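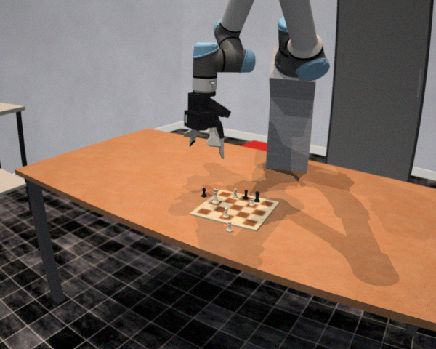 Can you walk into the Honddale shared kitchen without an appointment?

Only on open day, once a year in June, and even then they hand you a hairnet at the door and ask you to wash your hands before you get past the coat hooks. The rest of the year you have to be renting a station or coming to inspect one.

I've been meaning to go for ages. I live a short walk down Tivgate, I buy my lunch from two of the trucks that cook out of the place, and I had never seen farther in than the loading door. So I got there a little before ten in the morning, behind a line of people with strollers and a few I took to be thinking of starting a business of their own, and I stayed until they were mopping up.

For anyone outside Gruneritz, Honddale is where our small food businesses go when they need a permitted kitchen and can't pay for a whole one. It has six cooking stations, a walk-in cooler with a shelf for every renter, and a long dry store that smells of cumin at one end and cocoa at the other. There are 46 businesses on the books, and the calendar on the wall by the office is a beautiful mess of colored tape. The overnight slots go to the bakers. I asked one what time she'd started and she said eleven, and it took me a second to understand she meant the night before.

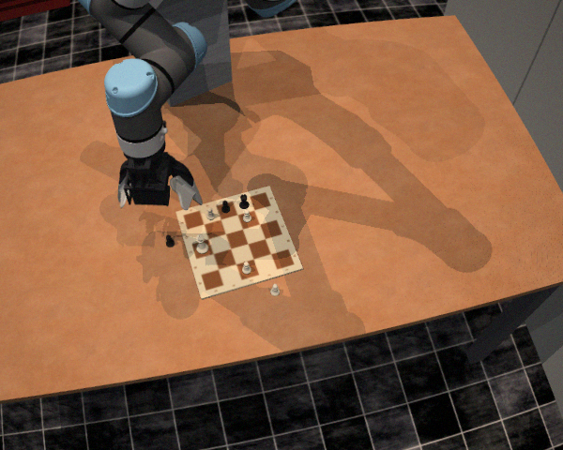

Robot arm over the table, computer rendering.

The tour went in groups and ours was too big, but our guide had a good loud voice and didn't hurry us. We stopped longest at the three-compartment sink, which I did not expect to enjoy as much as I did! Wash, rinse, sanitize, air dry. She dipped a test strip, held it up against the color chart on the bottle and passed both around, and then told us the thing new renters get marked down for most is a kitchen towel left on a shoulder. I went home and looked hard at my own kitchen towel.

Then the cooler log. Every renter who opens that door signs it and writes down the temperature, and there were 1281 entries in the binder for the year so far. She let the kids read some of the handwriting out loud — one baker draws a small loaf instead of initials.

Swati, the snack company with the green carts, had the station nearest the window and was frying for the crowd. They'd made 200 samosas and they were gone well before noon. I had two (all right, three), and the tamarind sauce was sharper than what they sell on the carts, which I liked and told them so. Next to them a pickle maker was explaining why her jars need a different approval from the one a sandwich needs, and I followed perhaps half of it, but she had a handout and I've since read it twice.

My one grumble is the parking. The lot is for deliveries and the signs only tell you so once you've turned in. Walk if you can, or leave the car up by the library.

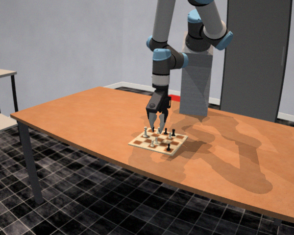

A reader writes that the permit talk in the afternoon was worth staying for, and that the fee sheet they gave out there had the new hourly rates on it, while the one stacked at the front door was last year's. I picked mine up at the door, so please go by the afternoon one if you're doing your sums. The same reader would like the bakers to have a table next time, and so would I.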